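The school bag audit

My daughter's school has bought an app. It has bought several, in fact, but this one is called Aster and it is for homework, as opposed to Prerkex, which is for dinner money, and Jin, which is for telling us that there is a message on Aster.

I found out about Aster in February, by which time it had been running for five weeks and I had 446 unread notifications. Most of them were about a lost PE kit. I feel I know that PE kit quite well now. It has a navy drawstring and it was last seen near the music room.

The old system

When I was at school, homework was written in a small paper diary, and if you lost the diary you had no homework until a new one came. I can't pretend this was good for my French. It did mean my mother could find out what I was supposed to be doing by opening a book at the kitchen table, without first having to remember the name of our first cat.

The diary cost her nothing. The letter about Aster says it will save staff time, and I hope it does, as I've met the staff and they look tired. It also says parents will be "partners in learning". So far my share of the partnership has been resetting the password.

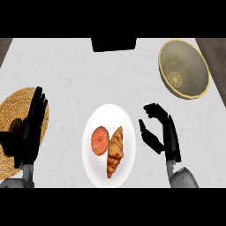 What we do now

After a bad fortnight we came up with a routine. At half past four the bag gets emptied, all of it, including the bit at the bottom with the raisins. Anything on paper is read. Then we log in together, and she shows me which button I've been missing.

She is in Year 8 and has a history project on the go, 3,000 words on a local subject, which seems a lot to me for someone who can describe a whole school day as "fine". She has chosen the old Medine cinema. I suggested the canal and was told that everyone does the canal.

Aster has a little bar that fills up as each piece of work goes in. Hers stands at 100 per cent for maths and nothing at all for history – she says the history one is broken. I have sent a message to ask. Jin tells me that it has been delivered to Aster.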